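Grerkier Bench Marking Kit

Tape, corner gauge and a printed rule sheet for two-finger arm cells. 157 per kit, 3 rolls of tape included.

Tudur Dafis wrote the rule sheet after a year at Bistside, and he doesn't oversell it. A taped grid is a reference for people. It isn't a safety measure, whatever the Hedcombe brochure says.

Rule 1. Log each item by the squares it touches. A rack sitting across two lines gets both.

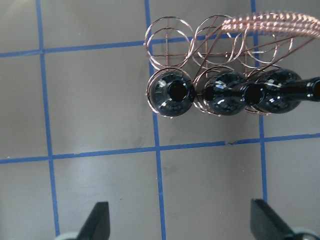
Does a taped grid replace a risk assessment?
It doesn't, and we won't sell it as one. You still need a proper assessment of the arm, the gripper and the load.

Rule 2. Blue tape on gray, three lines by two. Straight enough is fine - but check the edges and replace torn strips. Rowlands claims 2,000 cycles before relaying. We'd look every Friday.

Rule 3. Wipe off threads and specks before a run, and note where sunlight falls.
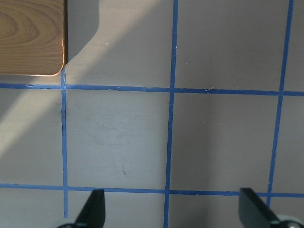

Ordering

Kits ship flat. Refill rolls sold separately.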